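Equipment planning meeting, Sterthorpe workshop
November minutes, typed up by me again, so blame me for the spelling

We got going at 4:15 with six of us in the room and one dialing in from the Dranent office (the sound was terrible for the first part, so if you were the one on the phone and your point is missing, send it to me and I'll put it in).

Last month's minutes were fine apart from the shipping figure, which I had copied off the wrong line. Fixed now. Sorry!

1. Where the money stands

We have 2,187 dollars left in the equipment line until the new budget opens. I read that out twice and it didn't get any bigger. Anything we order now has to come out of it, including freight, and the freight on the last crate hurt. The Jetata service renewal is on a separate line, thank goodness, so we left it alone.

2. Spare fingers for the gripper

This took up most of the first half hour. Shirima quoted us 300 a set and wants us to take three sets to hold that price. Two people thought three was too many to have sitting in a drawer. I was on the other side, I'll admit it, as I'm the one who ends up waiting on parts when a fingertip wears down. We went back and forth and then agreed to take all three. I'll place the order and ask for the softer pads if they don't cost extra.

Somebody asked about printing our own. We've talked about that one before and it's still a maybe. The person who looks after the printer will try one pair in the tougher filament and bring it next time.

3. Second arm

Not this year. I think we all knew it, but it was good to hear it said out loud and get it off the list. What we'd like instead is a proper loan arrangement with Dranent so we can have theirs for a few weeks in the spring. They're open to it if we cover insurance and pick it up ourselves. I'm getting a quote on the insurance. The van question is still a question.

4. The kitchen tasks and what they need

We want to keep going with the toy kitchen work into next year, and that means budgeting for props, which we've always bought out of petty cash in dribs and drabs. Everyone liked the idea of one prop order per quarter. Sinks, dishes, play food, the little racks, all on one list. I've started a sheet and it's in the shared folder, so please add to it there and don't just tell me in the hallway, I will forget!

The round table stays. There was a push for a bigger rectangular one and the folks who run the sessions were dead against it. They like being able to get at it from any side, and I must say I'm with them. Cable ties and sleeving go on the list too, plus a longer power lead.

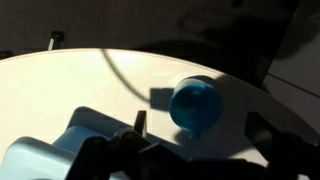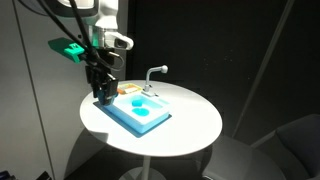

Lighting came up under this item as well. One person wants a second lamp and another wants the one we've got moved before we spend a cent, so we'll move it first and talk about buying next month.

5. Storage

The tall cabinet is full. We can have the one from the old front office if we haul it down ourselves, and I've asked for a couple of strong backs one morning before the sessions start. Bring gloves, the edges on that thing are awful.

6. Odds and ends

The Jetata people want to know whether we're renewing for one year or two. One, please, until we see what the budget looks like. I'll write to them.

Receipts! I'm missing a bunch from October. If you bought batteries or tape, check your pockets.

We stopped at 5:30. Same room next month, and I'll send the sheet around again a few days ahead with the prices filled in.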